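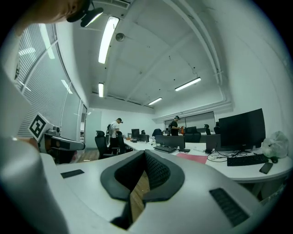 Werkbuch Handgreifer, Paar 2 (Fedis-Raum)
Sonntag, Eintrag ab 13 Uhr

Anlass: Paar 2 schließt seit der letzten Schicht schwergängig, rechts mehr als links. Außerdem meldet Lorkidness beim Start immer wieder Marker verloren. Paar 1 unauffällig, bleibt im Betrieb.

1. Sichtprüfung
Netzeinlage in der V-Öffnung beidseitig abgetastet, keine losen Ränder. Rechts unten im Spalt Fusseln, mit Pinsel raus. Keine Druckluft!! Steht so auch auf dem Zettel von Hovland, hat letztes Mal trotzdem wieder jemand gemacht, danach war der Dreck innen am Gelenk.
Lüftungsgitter am Gehäuse abgesaugt, kleine Stufe.
Rippenpolster mit feuchtem Tuch, kein Alkohol. Der macht das Gummi stumpf.

2. Gelenk rechts
Deckel ab, vier Schrauben, eine davon vermurkst (Kopf rund). Ersatz aus dem Briser-Kasten, passt. Bitte die alte nicht wieder einsammeln, liegt im Müll und da bleibt sie.
Lager trocken gelaufen. Altes Fett raus, neues rein, sehr wenig, Rest abgewischt. Danach 28 mal auf und zu ohne Last. Läuft, aber ab der Hälfte noch ein leichtes Kratzen. Rückstellfeder nachgesehen: saß schief in der Tasche. Neu eingesetzt, Kratzen weg.
Links gleich mitgemacht, da war nur Staub.

3. Marker
Platte am rechten Greifer hatte Spiel, liess sich mit dem Finger kippen. Nachgezogen, handfest und dann eine Vierteldrehung. Mehr nicht, das Gewinde sitzt im Kunststoff.
Marker selber ok, keine Kratzer im schwarzen Rand. Links unten hebt sich die Folie minimal ab, angedrückt. Wenn sie wieder hochkommt, komplett neu kleben und neu einmessen.

4. Probelauf am Mann
Headset auf, Greifer in beide Hände, erst im Stehen, dann ein Stück den langen Tisch entlang. Marker immer schön Richtung Headset halten. Wer das Handgelenk nach außen dreht, verliert ihn sofort, das ist dann kein Defekt.
Lorkidness findet beide Greifer nach dem Start, kein Abbruch auf der ganzen Strecke. Mit Blick zu den Fenstern zwei kurze Aussetzer. Jalousien sind zu, also vermutlich die Spiegelung der Röhren in den Scheiben – muss man bei Tageslicht nochmal prüfen. 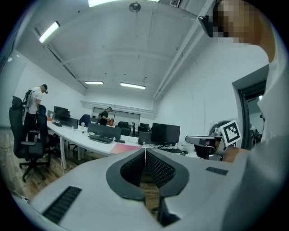
5. Kalibrierung
Nach dem Nachziehen der Platte natürlich neu. Erster Durchgang verworfen, Greifer war beim Nullpunkt nicht ganz zu. Im zweiten 19 Posen, alle angenommen. Datei liegt im Hovland-Ordner unter Paar 2, die alte hab ich umbenannt und nicht gelöscht.
Achtung: Nullpunkt immer mit leerem V, Spalt ganz geschlossen. Steht in der Anleitung erst ganz hinten, deswegen passiert das dauernd.

6. Offen
– Folie am rechten Marker beobachten
– Schrauben für den Deckel nachbestellen, Briser-Kasten ist fast leer
– Aussetzer an der Fensterseite nochmal tagsüber testen, am besten mit beiden Paaren
– Feder links hab ich nicht ausgebaut, nur angeschaut. Beim nächsten mal mit raus.
– Fettube ist wieder ohne Deckel in der Schublade, bitte Deckel suchen

Paar 2 freigegeben, gelbes Klebeband vom Koffer ab.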